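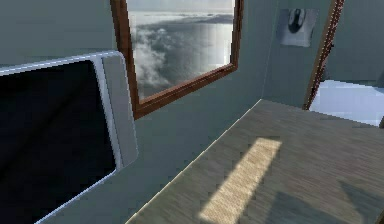
Austra Lepik

Progress report on equipment planning, Mitomer household handling project
Second reporting period, submitted November 9, 2018

1. Position at the end of the period

The grant for Mitomer is released in stages. The first stage paid for simulation work and for the preparation of an equipment plan. The second stage, which has not yet been drawn, pays for a mobile base, two arms with grippers, and the fitting out of a test room. Simulation work is on schedule. The equipment plan is complete except for the gripper line, which stays open for the reasons given in section 4. We are asking for the base and arms to be approved now and for the gripper money to be held over into the next period.

No capital spending has been committed. The only purchases so far are two workstations and the annual licence for the simulator, both within the figures agreed in August.

2. Simulation work and what it says about the purchase

All tests so far have been run in furnished domestic rooms in simulation. The rooms have grey-green walls, wooden floors, a dining table with chairs and a modest amount of other furniture. The set now contains 200 room layouts. They were produced from a smaller number of base rooms by moving furniture, changing the position of the light and changing what is placed on the table.

The main use of the layouts has been to settle dimensions. We had two candidate bases on the shortlist: the Calledel, which has a wide footprint and carries its own battery low down, and the narrower Kerkance. On paper the Calledel is the better machine. It accepts a heavier arm and has the longer service interval. In the layouts it failed to reach a usable stopping position beside the table whenever a chair had been left close to a corner. The planner would stop, back away and try the other side, and in the tighter rooms there was no other side. The Kerkance reached a usable position in all but 17 of the layouts. In most of those the obstruction was a chair; in the remainder it was the route through the doorway, where the map had been drawn too cautiously and the base would probably have passed in practice.

This result changes the budget. The Kerkance base is cheaper, but it needs a lighter arm, and the lighter arm is not. The net effect on the base and arm lines together is small and falls within the contingency.

3. Lighting and sensing

The first-stage plan assumed a single depth camera on the mast. We no longer think this is enough. Rooms with a window give a bright patch of sunlight on the floor, and with the default settings the floor detector treated the edge of the patch as a step. This was corrected in software, but the correction depends on having a second view from a lower height. A base-level camera has therefore been added to the plan. It is a low-cost item.

Dark, featureless surfaces are a related matter. A large black screen gives the detector very little to work with, and the same is true to a lesser degree of black chairs against a dark cupboard. The simulator renders these surfaces more cleanly than a real sensor would, so the results are on the favourable side. We have asked the supplier for a loan unit of the base-level camera so that black furniture can be measured before the final model is chosen. The loan has been agreed in principle and carries no charge beyond carriage.

4. Gripper selection

The gripper is the one line on which we cannot yet give a firm figure. The plan submitted in August assumed a parallel two-finger gripper from Guérin on both arms. It is well documented, spares are easy to obtain, and the team has used it before. It is suited to rigid objects with flat or nearly flat sides.

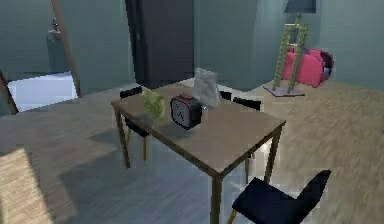

Soft and crumpled objects are a different problem. The simulator treats them as fixed shapes that do not give when held, and a grasp that succeeds on such a shape tells us little about a real one. A thin translucent sheet is worse again, as the simulated depth sensor returns a complete surface where a real one would return gaps. Grasp results for this class of object have been left out of the totals reported to you for that reason. Rigid objects, including the alarm clock, are included.

Three courses are open.

Keep the Guérin gripper on both arms and accept that soft objects are outside the scope of the second stage. This is the cheapest course and carries no delay, but it weakens the case made in the original application, where mixed household objects were named.

Fit the Guérin gripper on one arm and a compliant gripper on the other. This is our preference. It raises the gripper line and adds a second set of spares and a second calibration procedure.

Fit compliant grippers on both arms. We do not recommend it. Placing accuracy with rigid objects would suffer and the saving in spares does not make up for the higher unit price.

A decision needs bench measurements that the simulator cannot supply. We propose to hire one compliant gripper for the bench and to report the result before any order is placed. The hire charge can be met from the first-stage underspend on software.

5. Test room

The test room will follow the simulated rooms in general arrangement so that results can be compared. Furniture is to be bought second-hand where possible. What matters for comparison is table height, leg spacing and the clearance behind the chairs, and these will be matched by measurement when pieces are chosen. Colour is of less concern, with the exception that at least one set of chairs must be black for the sensing tests.

A textured rug is on the list. The wheels of the Kerkance are smaller than those of the Calledel and the supplier's data sheet does not give a figure for rug edges. We have written to ask. Should the answer be unsatisfactory, a larger wheel set is available as an option and has been priced in the annex.

Tall, open items such as a floor lamp on a ladder-like frame will also be included. In simulation the arm planner treated the open frame as solid, which is safe but closes off routes that are in fact available. The real item will tell us whether the sensor sees the crossbars at all. Collision padding for the arm has been added to the consumables line.

Electrical work in the room is limited to a charging point and an isolator beside the door. The quotation was received after the August plan was filed and is slightly above the estimate.

6. Computing

The workstations have been sufficient. Repeating the full set of layouts after a change to the planner takes nearly 200 hours of machine time, shared between the two machines. This is acceptable while changes are infrequent. Once the real base is delivered, changes will come more often, and we would then expect to run a reduced set for routine checks and the full set only before a release. No further computing purchase is requested.

7. Risks to the schedule

The longest delivery time is for the arms. An order placed after the end of the year would push commissioning past the date in the grant agreement, and this is the main reason for asking that the base and arms be released separately from the grippers. The mounting flange is common to all the grippers under consideration, so ordering the arms first does not limit the later choice.

The second risk is staffing during commissioning. The bench work on grippers and the fitting out of the room fall in the same weeks. If both slip, the room will be given priority, as the base cannot be accepted from the supplier without a space in which to run the acceptance test.

8. Requests

Approval to order the Kerkance base and two lighter arms against the second stage.

Approval to add the base-level camera within the existing sensing line.

Agreement to hold the gripper line until the bench results are reported.

Agreement to move the first-stage software underspend to equipment hire.

Revised budget tables, supplier quotations and the wheel set option are in the annex. The layout results are available as a spreadsheet on request.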